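Gotgate Doubles Results

Version 2, February

What is in this package

Results of doubles matches from the Morkville badminton league, collected from the paper score sheets that the clubs send in after each round. There is one row for each match. Singles matches are not included, and for the moment there is no plan to add them.

The package has 2 files. The file matches.csv holds the results, and players.csv holds the list of players with their club. Both are plain text in UTF-8, separated by commas, with a header line.

Columns in matches.csv

match_id: a number, never used again if a row is deleted
round: the round of the league, as printed on the sheet
event: MD, WD or XD
pair_a, pair_b: two player codes joined by a plus sign
games: the scores of the games, for example 21-17 19-21 21-12
retired: a or b if a pair stopped before the end, otherwise empty
shuttle: plastic, feather or unknown
sheet_note: free text, copied as the umpire wrote it

Please read player codes as text. If your program reads them as numbers, the zeros at the front are lost and the two files do not join anymore.

How the data was made

Senad Berisha and Toàn Lý typed the sheets separately, and a script compared the two versions. Where they were different, Igor Marciniak looked at the paper again and decided. Sheets with no readable score for the second game were left out. The script is called Zupan and it is in the tools folder, together with a short list of its options.

Walkovers are kept with an empty games column. In version 1 they were written as 21-0 21-0, and this made the averages wrong for the smaller clubs. If you have used version 1 for any ranking, please calculate it again.

Known problems

Two players have the first name Arben, and some sheets give only "Arben P." We separated Arben Papadopoulos and Arben Petek by their partner and club. In mixed doubles at Esuden hall this was not always possible, so those rows have the code P-AMB. 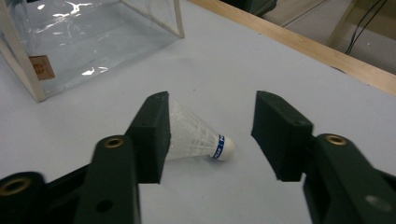 The shuttle column is the weakest one and should be used with care. Many umpires left this box empty, and others wrote only the brand, which we did not try to translate into a type. Where the sheet says "nylon" or "synthetic" we wrote plastic, meaning the kind with a ribbed white plastic skirt and a colored band at the base, like the blue one in the photo. We did not use the color of the band for anything, even when an umpire had written it down. It stays in sheet_note.

Times of play are missing for the evening matches at Esuden.

Corrections

Send the match_id and a scan of the sheet to Igor. Corrections without a scan are collected in pending.txt and are not applied to the data.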